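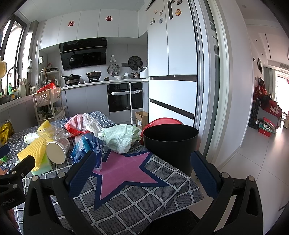 A hand-held gripper over a cluttered kitchen table, with sponges, plastic bags and a paper cup lying on it.

Let the robotics club clean the kitchen

By Guangming Yu
19/01/2021

The best thing our robotics club has done in years is homework that looks like chores. Each student goes home with a hand-held gripper, the same kind of jaws you would bolt to the end of a robot arm, and uses it to clear a messy table. They record the whole job. Later those recordings become the lessons for a program that has to learn the job too. I've been helping with the Trorley club for 5 seasons now and I have never seen kids argue so happily about trash!

I know how that sounds to parents who signed up for competitions. We used to be a competition club and I loved it. We drove foam cubes across taped squares, we lined up at the start box with our hearts pounding, and one winter we even brought home a plaque from the Trandico regional (it still hangs over the sink in the workshop, slightly crooked). But foam cubes are all the same size. They sit flat, they weigh the same every time, and after a few weeks a bright fourteen-year-old has figured out everything a foam cube has to teach.

Now think about a crumpled plastic bag. Where do you grab it? There's no edge, no corner, no middle. Squeeze it in one place and half of it may slide out the other side. A sponge is kinder, because it squashes and forgives you, unless it's lying on top of another sponge and you wanted only the one. A paper cup on its side wants to roll. A bottle with a cap has a good end and a bad end, and students will debate which is which for most of an afternoon. Put all of those on one tablecloth and you have a harder problem than anything on our old competition field, and it cost nothing to set up.

Chunhua Yao, who teaches the programming half of the club, was the one who pushed for real homes over a staged table in the classroom. I was against it. I wanted the same lighting, the same table and the same 12 objects for everybody, so that we could compare results. She let me have my way for two weeks, and the results compared beautifully and were useless the minute we moved the table next to a window. So she won, and I'm glad she did. A kitchen comes with a patterned cloth, a trash bin that might be on either side, a mop leaning on something, daylight coming in from one direction. Every home is different and the program has to cope with every one of them.

What I didn't expect was how much the students would learn about their own hands. Picking up a bag with your fingers takes no thought at all. Picking it up with two jaws makes you slow down and notice that you always come in from above, or that you twist your wrist before you close. One girl on the Kirance team wrote a full page in her notebook about approach angles for a candy wrapper. Her older brother read it and laughed, then tried it himself and dropped the wrapper. She has been unbearable ever since, and I think she's earned it.

By the end of last semester the club had logged 3556 separate grasps, good and bad together. We keep the bad ones. A student who fumbles a bottle and has to go back for it has recorded something worth having, and I wish more of school worked that way. In a match, a dropped piece costs you the round and somebody goes quiet in the van on the way home. At the kitchen table you just reach for it again.

There are fair complaints. Sorting through recordings is dull, and we lost two members over it in the fall. It's also harder to show off. Grandparents understand a trophy right away, and a folder of clips takes some explaining. And I do miss the noise of a gym on match day, so I'd be thrilled if a league somewhere came up with a table-clearing event. Dong, our neighbor club and our oldest rival, has already said they would enter, and I'd love to see their bag technique.

Until then, if you run a club and the cubes are getting stale, hand out the grippers and ask for a messy table. Start with sponges. Save the plastic bags for the second week, and make sure there's a bin within reach.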